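Setting reorder points in Dostico Stock

A reorder point tells Dostico when to raise a purchase order for an item. Set one for each line you keep in the storeroom, starting with drinks and bread.

1. Open Items and search by code. The sample café file uses 3754 for bottled cola.
2. Enter average daily use in whole units.
3. Enter the supplier's lead time in days – count from the order cut-off, not from dispatch.
4. Multiply the two figures and add your safety stock. At 19 units a day, a lead time of eight days and a safety stock of 48, the reorder point is 200.
5. Save, then run Recalculate. Files over 2000 lines should be recalculated after close. 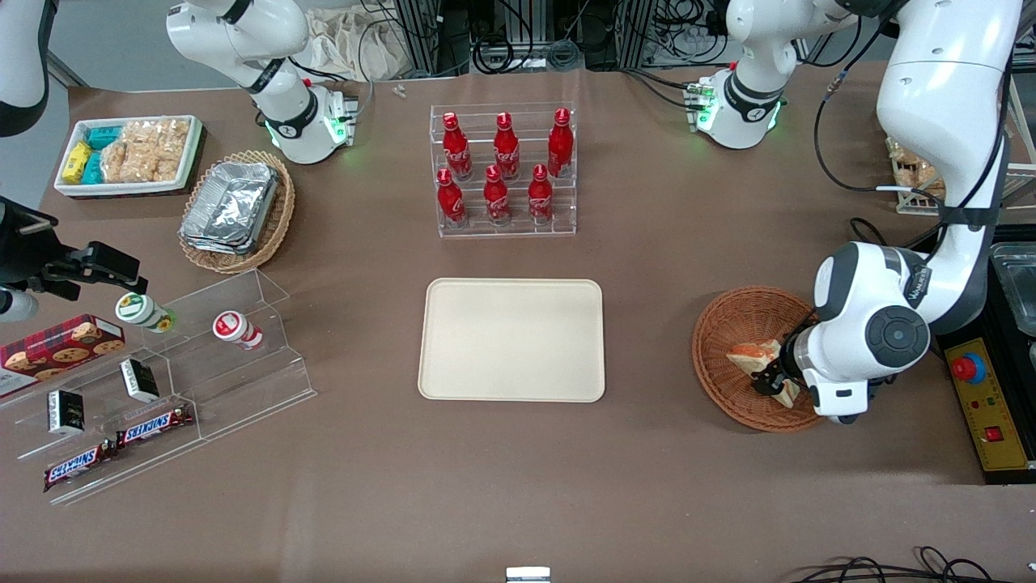
Bae Kerel, Inventory Systems Writer

Keep display stock in its own location. Bottles on a tiered rack and bread in a basket still count as on hand until sold, so transfer them with a Move entry. If the colour flag beside an item stays grey, the lead time field is blank.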